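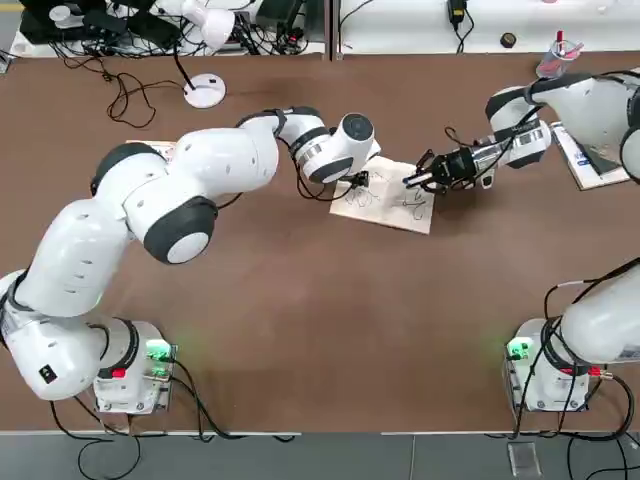
The left arm had been drawing the same pear for most of the evening, and Benvinda Antunes loved every one of them.

"Look at the stem!" she said. "It lifted before the stem. It never used to lift."

"It lifted because I told it to," said Jaime Calado, from behind his laptop.

"Let me have this."

They had named the pair Piststead, after a misprint on a shipping label that Jaime had refused to throw away. The left arm was Pist and the right arm was Stead. Pist was steady and a little dull. Stead had a shake in the wrist that Jaime had been hunting since January, and whenever Stead drew a circle it came out like a potato. Benvinda kept the potatoes in a folder at home. She had plans to frame one.

The workshop in Arruda closed at eleven, but Cinzia Rizzi held the keys and Cinzia could be talked into half past if there was something worth staying for. She was at the far bench tonight, rewinding a motor and pretending not to listen.

"What happens if they both draw at once?" she called over.

"They hit each other," said Jaime.

"They might not hit each other," said Benvinda.

They had hit each other twice the week before, a soft clack like two people reaching for the same salt shaker, and both times the software had thrown its hands up and stopped everything. Jaime had spent three nights on a fix. He called it Femska, a little program that did nothing except ask each arm where it would be in half a second and make one of them wait. It came to 490 lines. He had read it to Benvinda over the phone, start to finish, and she had stayed on the line, which he still thought about.

"Run it," she said now. "Come on. Both pens."

"I want to test it dry first. No pens."

"You tested it dry yesterday!"

"And I changed something this morning."

"What did you change?"

He pushed his glasses up. "I made it politer."

She laughed so loudly that Cinzia put the motor down and came over, wiping her hands on her jeans. Jaime typed the command, then sat there with one finger above the key. He wasn't a nervous man in general. He drove a delivery van through mountain passes and had once pulled out his own tooth. But the arms got to him. You spent so long teaching them one little thing, and then you had to sit back and watch them do it without you.

"Four passes," he said. "Then we stop and look."

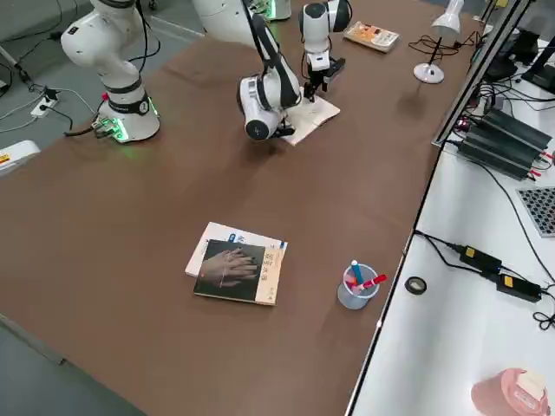 "And if it goes well we tell Madalena," said Cinzia.

Nobody answered that right away. Madalena Carvalho had started the whole thing. She had talked the first arm out of a closing factory, written the first wobbly scripts, and then taken a job with Plellix two hours down the coast, building machines that sorted parcels. She still called. She always asked about the wrist.

"She'll want video," said Benvinda.

"She'll want the logs," said Jaime, and pressed the key.

Pist moved first, down and across, the way it always did. Stead came in from the other side, faster than Benvinda expected, and she grabbed Cinzia's sleeve. The two grippers closed the distance until she could have covered the gap with her palm. Then Stead slowed. It didn't freeze or jerk – it just eased off and hung there, and Pist went by, made its turn and cleared out, and Stead carried on as if it had only paused to think of a word.

"Oh, you beauty," said Cinzia.

"That's one," said Jaime. His voice had gone up a notch.

On the second pass Pist did the waiting. On the third they both slowed, both hung, and for a terrible moment neither would go, like strangers in a doorway. Benvinda held her breath. Then Stead gave a tiny shiver of its bad wrist and went through.

"Too polite," Jaime muttered, already writing it down. "They need a tiebreaker."

"Pist goes first," said Benvinda. "Pist is older."

"By a month."

"Older is older. Ask my sister."

The fourth pass was clean all the way. The arms drew back and stopped, and the hum of the motors dropped. Benvinda was bouncing on her toes. Cinzia looked at the clock, which said twenty past eleven, and went to put the kettle on.

Jaime added a line to the code, and then one more. He held out a pen to Benvinda.

"Which one gets it?" she asked.

"Stead," he said. "I want to see a potato."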